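The rulebook for people who unpack a box

Published 11/11/2018

The woman who writes the recording rules at Avstead does not look like someone who has strong feelings about bedspreads. She has several. She has been drafting standards for hand-held gripper work for long enough that she can't watch anyone put away groceries without wanting to mark them down.

"People think a standard is a big thick binder," she says. "Ours started as a note taped to a kettle. It said 'please stop being so tidy.'"

The note has since grown to 871 lines. Avstead's collectors go into ordinary homes, pick up ordinary stuff with a gripper in each hand, and send the recordings back so that a robot arm can learn the same moves. The rules cover how to hold the tool, how fast to go, what to do if the cat turns up, and a good deal else that she says she would rather not have had to write down.

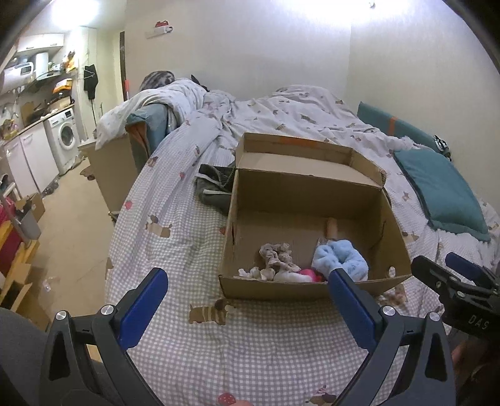

Her favourite clause is the one on surroundings, and it is two words long: "Leave it." Early drafts asked for a plain surface and a clear background, and the machines that learned from that were lost the minute they met a patterned sheet. These days a bed with dachshunds and strawberries all over it, a heaped duvet behind the box and a kitchen counter crowded with pans would pass without comment. "I used to send those back," she says. "I'd write 'busy' in the margin, in red, like a schoolteacher. I'm a bit ashamed of it."

She is less relaxed about what goes in the box. The rule asks for a mix of soft and hard things, and at least one that doesn't hold its shape. Fluffy fabric is good. Crumpled paper is very good. "A robot can pick up a wooden block all day long and learn nothing about socks," she says, with the tone of someone who has sat through the wooden blocks.

Then there is pace. Collectors are told to move at the speed they would if they were slightly bored. Too slow and the robot learns to dither. Too fast and it learns to throw. The old rule gave a figure in seconds, and everyone watched the clock instead of their hands, so the figure went in March and boredom came in. An auditor from Voltunance asked her how boredom was to be measured. She told him to read the whole rulebook in one sitting and take notes on how he felt.

What counts as finished?

I had assumed this would be the easy part. It took up most of a pot of tea.

"Done means done, and you have to say what done is before you start," she says. "If the job is to empty the box, then the box is empty. You don't leave one thing in the corner and call it close enough."

The rule also says where things may land. Near the box is fine, in a heap is fine, and on the floor is a fail, even if it was a really good grab up to then. Collectors argue this one more than any other. Of the last 200 queries she answered, she reckons the floor got more than its share, and every one of them began with the word "technically."

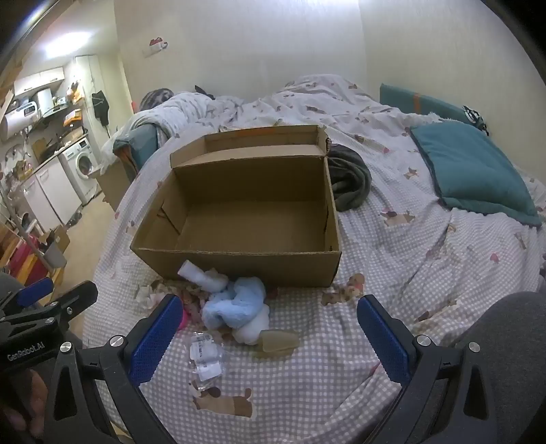
Where the rules stop

The grippers get 294 lines of their own, most of them to do with pads and screws. Check the pads before you start. Check that the screws are snug. Keep both jaws in view, and keep your fingers behind them. She has no jokes about this section and doesn't seem to want any.

Homes get a shorter one. The collector must have the householder's say-so in writing, letters and bills go in a drawer before recording, and anyone who walks in has to be told what's going on. Geraghty, the outfit that shares the rulebook with Avstead, wanted a line saying homes should be "presentable." She struck it out twice. It came back a third time as "reasonably presentable," and she struck out that as well.

I asked whether anybody reads all of it. There is a sign-off page at the back, and a shared file called Druritz that logs who has opened which section. The page on pads has been opened 3227 times. The page on how to propose a change to the rules has been opened mostly by her.

"I check it for typos," she says, and pours the last of the tea.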